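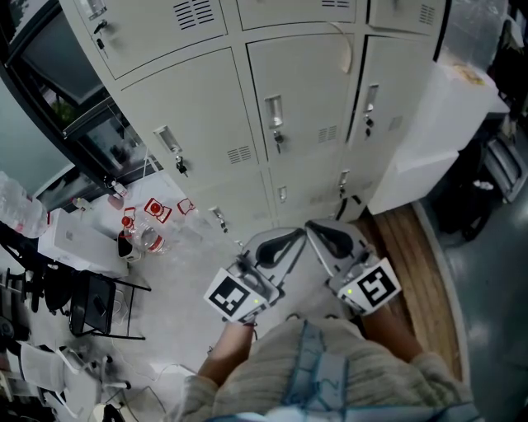 Lenamon wants to know why we don't just throw out every take where a tag drops, and keep the clean ones. Fair. Their point is that 99 good takes beat 1,000 dirty ones, and that a policy can't tell a tracking jump from a real wrist flick. I half agree, writing down why only half.

print this page | e-mail this entry

Fri 15 November

Locker doors, hand-held grippers, both arms. Ran 70 takes before lunch, same start stance each time, alternate which hand goes first. Protocol otherwise unchanged from August.

Problem is the drops aren't random. They bunch up at the handle, when the wrist rolls and the tag goes edge-on. Throw those takes out and we throw out the pull, i.e. the only part anyone cares about. The Kolář filter does exactly that if the threshold is left at default. Checked it twice.

Tried instead: keep the take, mask only the bad stretch, fill pose from the IMU for gaps up to 4 frames. Longer than that, mask and no fill. Replay looks smoother on the recessed handles. Keys still bad — too small a motion, teh fill smears it out.

Not trained yet. Flodon queue is full til Monday so no success rates, don't ask.

To do:
- rerun August set with same mask, otherwise comparison is worthless
- slower approach on the lower row, stooping throws the head view off
- left/right clock offset, check again after restart
- ask Ikatport for their gap histogram, same format as ours pls

prev entry | next entry | notebook index | datasets | hardware | login

Comments

Masking is fine but log the mask length per take, else we can't weight them later.

Did the filter thing bite the drawer data as well? We used default all summer.
 — Yes, same setting. Will recieve the same rerun.

What does the fill do when both tags go at once?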